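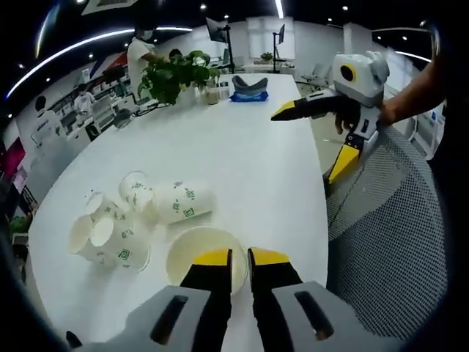
Gunex ha decidido retirar temporalmente de uso las pinzas de mano Stirell con las que sus equipos preparan las demostraciones para robots, después de detectar en octubre un fallo en el cierre de los dedos que afectó a dos unidades del mismo lote. Queremos contarlo con calma y con todos los detalles que tenemos, porque sabemos que muchos laboratorios, escuelas técnicas y talleres amigos trabajan con la misma herramienta y nos han escrito estos días con preguntas muy razonables. Quien haya pasado una mañana con nosotros conoce bien el ejercicio: una mesa larga y blanca, vasos de papel blancos con dibujos verdes, unos volcados y otro de pie entre las puntas amarillas de la pinza, y la paciencia de repetir el mismo gesto muchas veces. Es un trabajo sencillo de ver y bastante exigente para el mecanismo, y fue precisamente en ese ejercicio donde apareció el problema.

Lo que ocurrió fue lo siguiente. A primera hora de la tarde, una de las pinzas dejó de abrirse al soltar el gatillo. Los dedos se quedaron cerrados con la fuerza del último agarre y la persona que la manejaba, que tenía la otra mano cerca para recolocar un vaso, se pilló la yema del índice. Se trató de una lesión leve, una marca y un susto, atendida allí mismo con agua fría y un apósito, y nuestra compañera volvió a su puesto al día siguiente — le agradecemos de corazón la serenidad con la que lo contó todo, minuto a minuto, cuando todavía le dolía el dedo. La sesión se detuvo en ese momento y el material quedó apartado y etiquetado.

Al revisar el resto de las herramientas apareció una segunda unidad con el mismo comportamiento, aunque menos marcado: abría, pero con retraso, y en algún ciclo se quedaba a medio camino. Fue entonces cuando se tomó la decisión de parar todas las pinzas Stirell, también las que funcionaban bien, y de avisar al fabricante, Jurklow, que respondió esa misma tarde y envió a una persona de su servicio técnico a recoger las dos piezas.

El examen conjunto ha permitido localizar el origen. El muelle de retorno que separa los dedos va alojado en una guía estrecha, y en las unidades afectadas esa guía tenía una rebaba de moldeo que iba mordiendo el muelle con cada apertura. Durante los primeros días no se nota nada. En el banco de ensayo, una pinza del mismo lote empezó a mostrar retrasos a los 187 ciclos, muy por debajo de los 400 que fija nuestra comprobación interna antes de cada revisión. Dicho de otra manera, la revisión estaba pensada para un desgaste normal y este desgaste no lo era, de modo que el fallo podía presentarse entre una revisión y la siguiente sin que el procedimiento lo detectara. Esa parte nos corresponde a nosotros y la asumimos.

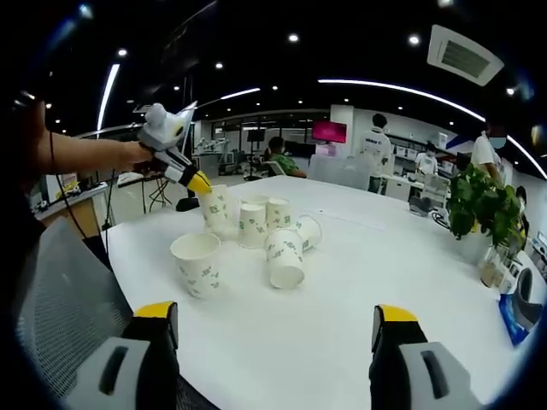
Ejercicio de agarre con vasos de papel y pinzas de mano.

"Una pinza de mano parece un objeto inofensivo, y por eso le perdemos el respeto antes que a un brazo robótico, que tiene su seta de emergencia, su zona marcada y su cartel", explica Amarachi Balogun, responsable de seguridad de Gunex. "Nos habíamos acostumbrado a acercar la mano libre a los dedos para enderezar un vaso caído, un gesto que todos hacemos sin pensar. Me habría gustado darme cuenta antes, la verdad, y prefiero decirlo así de claro a quienes usan esta herramienta a diario en otras casas."

Desde ahora, y hasta que se complete la sustitución de las guías, en todas las sesiones se aplican varias medidas. Los objetos se recolocan únicamente con la pinza apoyada y abierta. La comprobación de apertura pasa a hacerse al comienzo y al final de cada turno, con un registro por unidad, y cualquier retraso apreciable supone la retirada inmediata de la herramienta aunque después vuelva a funcionar con normalidad (sabemos lo tentador que es darle una segunda oportunidad cuando queda poco para terminar). También hemos pedido a Jurklow un sistema de liberación manual que permita abrir los dedos sin depender del muelle. El primer diseño nos ha gustado, y lo probaremos con los equipos antes de darlo por bueno.

Las grabaciones obtenidas con las dos unidades defectuosas se han separado del resto. El taller Russo, que colabora con nosotros en la revisión de los datos, está comprobando si el retraso en la apertura ha dejado huella en las demostraciones, ya que un robot que aprendiera de ellas podría aprender también a soltar tarde. Las que no ofrezcan garantías se descartarán, por mucha pena que nos dé después de tantas horas de trabajo.

A los centros que tengan pinzas Stirell les rogamos que dejen de utilizarlas si notan que los dedos tardan en separarse, que no intenten desmontar la guía por su cuenta y que se pongan en contacto con el servicio técnico de Jurklow, que se hace cargo de la recogida y de la reparación sin coste. Nuestro equipo de seguridad atiende igualmente cualquier consulta — también las pequeñas, también las de quien cree que a lo mejor está exagerando — y publicará una nota con los resultados del ensayo en cuanto las nuevas guías hayan superado los 400 ciclos.

Gunex
Departamento de Comunicación y Seguridad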